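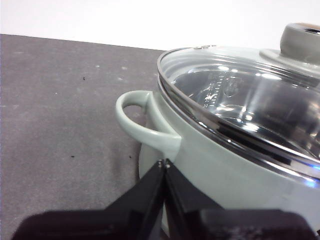
3 min read

The replacement focusing lens for the Pliltach arrived in March, and I finally got it mounted and aligned last night. These are my notes, mostly so I can find them next time.

The old lens was a 100 mm plano-convex from Ilix. It had a haze on the flat side that would not come off with methanol, and output at the workpiece had dropped by some 3 percent since the fall. I could have lived with that. The bigger problem was spot drift during long runs, which I put down to the haze absorbing and heating the glass.

Menaka Chowdhury had suggested checking the mount before blaming the optic. She was half right. The retaining ring was tight on one side and had a visible gap on the other, so the lens was sitting with a small tilt. I backed it off, cleaned the seat, and ran the ring down by hand until it just touched, then another eighth of a turn. Do not use a spanner wrench for the last part.

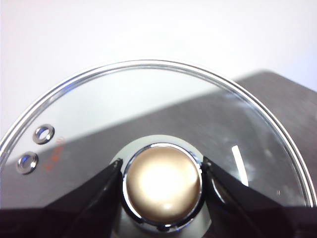
Alignment took longer than the swap. I set the diode driver to 500 mA, enough to see the beam on a card, and walked the two steering mirrors until the spot stayed put over the full travel of the stage. The Rilau mirror mounts have backlash in the vertical screw, so always finish with a clockwise turn. With the horizontal screw I saw no difference either way.

The coating is the part I am less sure of. Kavinda Sheikh buys from Munshi and says their coating curves are measured per batch. Mine came with a generic curve and a part number ending in 2094, which does not match the one on the invoice. I have asked. Until they answer I am keeping the power low and checking the back reflection with the card – it looks dim, but a card is not a meter.

Next is the beam expander. The rear element has a scratch near the edge, outside the beam as far as I can tell, and I want to measure the divergence before I take it apart.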